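Textiles & Garment Care - session 4 handout
Notes: W. Hellwig

Covers fiber types, why cloth wrinkles, and drying. Care symbols moved to next session, we ran out of time.

Recap from last time
Staple vs filament. Staple = short lengths spun together (cotton, wool). Filament = long continuous (silk, most polyester). Spun yarns look fuzzier, pill more.

Why cloth wrinkles
Cotton and linen - long cellulose chains held to each other by hydrogen bonds. Water loosens the bonds, fiber bends, water leaves, bonds set again in the bent position. So the crease is "locked in" on drying. Steam iron does the same thing on purpose.
Polyester - takes up very little water, so creases come mostly from heat. Hot wash, then cooled while crushed in the drum = creases that are hard to shift.
Wool - springy, crimped, recovers if hung up overnight. Dont iron dry.

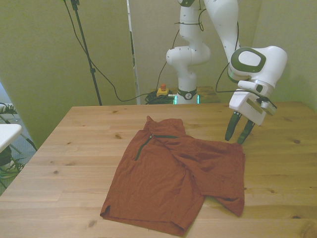
Fig. 1. Long-sleeved quarter-zip in a thin fabric, slightly wrinkled, one sleeve bunched.

Weave and knit matter too. Knits are loops, they give before they crease. Plain weave creases worst, twill less. Tight twist in the yarn helps a bit.

Finishes
Easy-care cotton is resin treated, crosslinks stop the chains sliding. Cost: weaker cloth, poorer abrasion at cuffs and collars. Read the Brandes chapter on this, skip the tables.

Drying
Take out promptly, shake, hang or lay flat. Overloaded drum = more creasing, every fiber type. Zips closed before washing, teeth catch on knits. Turn dark colors inside out.

Kastura case study (pages 10 to 14) - the laundry there logged 1,840 shirts, 297 sent back for re-pressing. Main cause was loads left sitting after the cycle ended. Bring your own explanation to class, half a page, no more.
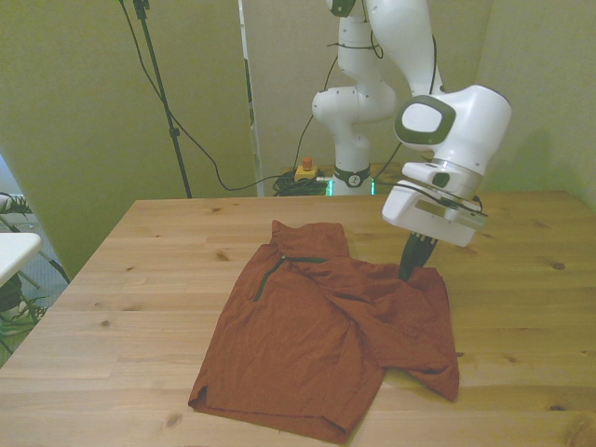
Why does a cotton shirt crease more when it dries in a heap?
The fibers are bent while the bonds are loose, and the bonds re-form in that shape as the water leaves.

For next time
Swatch sheets due, all 40 swatches labelled with fiber and weave. Burn test is optional and only in the lab, not at home pls.
Late sheets go in the Studstead room tray. Quiz on fibres and finishes in November.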